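# The Box on the Bed

I have moved house five times and I'm still no good at unpacking. My mother could do a whole kitchen between lunch and the school run. I open one carton, find a book of stamps or a photo of a cousin's wedding, and that's me gone until supper.

So when I started asking people how they deal with the small stuff (the drawer-and-shelf stuff, the bits that don't belong to any room) I had a selfish reason. Wardrobes I can manage. You hang things up and shut the door! It's the chargers and hair slides and half-used notebooks that get me every time.

Zarmeena Mirani was the first to answer my message. She rents the top floor of a house on Ivel Road and she's a great believer in boxes. Shallow ones, mind you. She went off deep storage years ago, after losing a passport at the bottom of a tub for most of May. "If I have to lift something out to see what's under it," she told me, "then I don't own what's under it." I wrote that on the back of my hand on the bus home, and then washed it off doing the dishes, so I'm trusting my memory there.

Her other rule is that you sort on the bed. The floor won't do, your knees give up, and a table already has things on it. A bed is wide and soft and you've got to clear it by night or you can't sleep, so the job gets finished. I was doubtful. My bed is where clean washing goes to live. But I tried it, and the first evening I had the whole top drawer dealt with before the news.

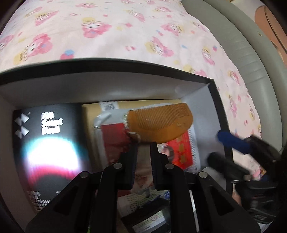

Combs are my downfall, I'll admit it. I own far too many and can never find one when I'm late, and I've bought cheap plastic ones at the chemist's on the way to weddings, funerals and one job interview. Shafiq Chowdhury, who used to cut my hair and now mostly grows tomatoes, always said to buy a single decent wooden one and look after it. An amber-coloured one with fine teeth and a rounded, curved handle, like the one over the box on that pink rabbit sheet, is just the sort of thing he'd approve of. Give it a place of its own, he says, and don't let it roll about with the keys. A plastic bag is fine for the journey home, but I'd take it out of that once it has somewhere proper to live.

Which brings me to packaging, and to a small family row. My friend Kausar Satti keeps every box anything ever came in. Doll boxes, phone boxes, the brown cardboard inside the other cardboard. She's got a cupboard for it! Her argument is that a good box makes a good home for something else, and that you'll be sorry when you come to sell. Her sister-in-law Uzma Shaikh, who shares the cupboard, would like somewhere to put the hoover.

I went round hoping to settle it and came away siding with both of them, which pleased neither. What we agreed over tea was this: a box with printing you like can stay if there's something in it. An empty one gets 14 days on the landing and then it's flattened. Kausar has already asked for an extension on two of them.

The sheets matter more than I expected, by the way. I'd been sorting on a dark navy duvet cover and losing hair grips by the handful. I've swapped it for an old pale one with a daft pattern, and now small dark things show up straight away. Pale wooden beads, less so. You can't have everything.

As for me, I'm two drawers in. There's a lidless shoebox on the pillow as I type, with a tape measure in it, a tin of buttons and three keys to doors I no longer live behind. Naveed Naqvi from next door thinks one of them might be his. He's coming round at six to try it.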